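## 4. Mise en service de l'enceinte de location Vollby

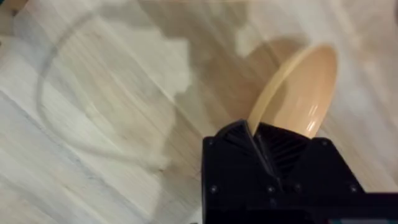

**Une seule enceinte suffit-elle pour ma salle ?**

Tout dépend de ce que vous entendez par « salle ». Le catalogue annonce 154 personnes pour une Vollby seule. Nous conseillons de prendre ce chiffre avec prudence : il suppose un public assis, silencieux, et un plafond bas. Pour un discours devant 60 invités, une enceinte convient. Pour un bal, louez-en deux.

### 4.1 Installation sur pied

1. Ouvrez le trépied Levik jusqu'à ce que la bague centrale bute. Si elle coulisse encore, ce n'est pas ouvert, quoi qu'en dise l'étiquette collée sur le tube.
2. Serrez la molette, puis insérez la goupille. La molette seule ne tient pas.
3. Posez l'enceinte à deux. Elle pèse 19 kg et la poignée latérale est mal placée.
4. Orientez la grille vers le fond de la salle, au-dessus des têtes du premier rang.

> **Attention.** Ne montez pas le pied au dernier cran en extérieur. La mention « résistant au vent » figurant sur la housse n'est accompagnée d'aucune mesure, et nous n'en tenons pas compte.

### 4.2 Raccordement

1. Potentiomètre général à zéro, interrupteur sur 0.
2. Branchez le cordon secteur directement sur une prise murale. Une multiprise déjà chargée par la machine à café provoquera un ronflement, au mieux.
3. Reliez la console Okoth à l'entrée LINE 1 avec le câble XLR fourni. L'entrée LINE 2 accepte aussi le jack, mais son niveau est plus faible.
4. Allumez la console, puis l'enceinte. Pour éteindre, procédez dans l'ordre inverse.

**Remarque.** Le Bluetooth fonctionne. La portée indiquée par le fabricant vaut sans doute pour un champ vide ; dans une salle pleine, gardez le téléphone à 4 m environ, ou prenez un câble.

### 4.3 Réglage

1. Laissez les graves et les aigus à midi.
2. Choisissez le mode VOICE pour la parole, FLAT pour tout le reste. Le mode « LIVE+ » ajoute surtout des graves, et nous n'avons pas trouvé de cas où il améliore quoi que ce soit.
3. Montez le volume jusqu'à ce que le voyant LIMIT clignote, puis redescendez de deux graduations.
4. Parlez dans le micro depuis l'endroit où il sera réellement utilisé. En cas de larsen, déplacez le micro avant de toucher aux réglages.

> **Attention.** LIMIT allumé en continu signifie que le limiteur travaille sans arrêt. La protection est réputée automatique. Les haut-parleurs grillés restent facturés au locataire.

### 4.4 Retour du matériel

Enroulez les câbles sans les plier et remettez la goupille dans sa pochette. Le comptoir Vuremier est fermé le samedi après-midi en août, même si la page de réservation propose encore ce créneau.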